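[jindum-hall] Re: Power boards for the craft tables

From: Iman Ashour
To: jindum-hall list

Hello all, and hello Donal, thank you for getting this started while I was away with a sick kid and a pile of washing.

Donal Buckley wrote:
> Before October rolls around, could we please sort out the power for the
> craft tables? Last time we had two sewing machines, a glue gun and the
> urn all wanting the one socket near the kitchen, and I spent half the
> afternoon stepping over an orange lead. I have found 11 boards in the
> hall cupboard, some of them very old. Do we keep them, and how many do
> we need? I am happy to do the labels if somebody tells me what goes
> on them.
> Donal

I've been thinking about this on and off all week, and I'd say keep the plain white ones and let the rest go. The two with the cracked casings should go straight to e-waste, and so should the brown one, which I'm fairly sure came with the building. I know it still works, Donal, I can hear you saying it, but I don't want it anywhere near Radura's felting table with all those bowls of soapy water.

For the tables themselves I'm very much in favour of the small boards with the sockets in a single row. Four is plenty for one table. When we had the big ones people kept adding things to them, and by the end of the day there was a phone charger in every gap and no room for the iron. A small board also takes up hardly any space, and you can turn it end-on so the lead comes back towards whoever is sitting there and the fabric has the rest of the table to itself.

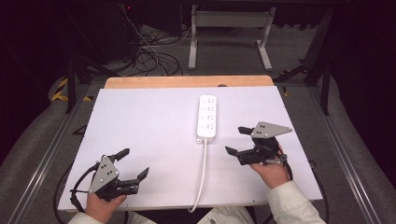

I do like having something pale and flat under the work as well. My eyes aren't what they were, and a dropped pin shows up so much better on white than on timber. If anyone has an old whiteboard or a melamine shelf they'd part with, please bring it along and I'll find it a good home.

Now, leads. I'd like every one of them to run down off the table and along the wall, with no crossing the walkway at all, even for five minutes while somebody finishes a hem. Sqalli has offered us a roll of cloth tape, 30 metres of it, and I've said yes please. The urn stays on its own socket in the kitchen and doesn't share with anybody. And please don't plug one board into another – I know we've all done it at home, me included, but not in the hall.

As for the labels, Donal, could you put the table number on the plug end and again on the board? Then when someone is crawling about under the tables at pack-up they'll know which one they're pulling out. Big letters, please, and the waterproof pen if you can find it (last seen in the biscuit tin).

We have 23 people down for the day so far, and Prelitz is bringing her overlocker, so she'll want the corner table. If you're bringing a machine of your own, let me know before the end of the month so I can put you near a wall.

I'll be at the hall from 4 pm tomorrow to go through the cupboard and could use some company. There'll be tea, and there's half a date loaf left as well.

Warmly,
Iman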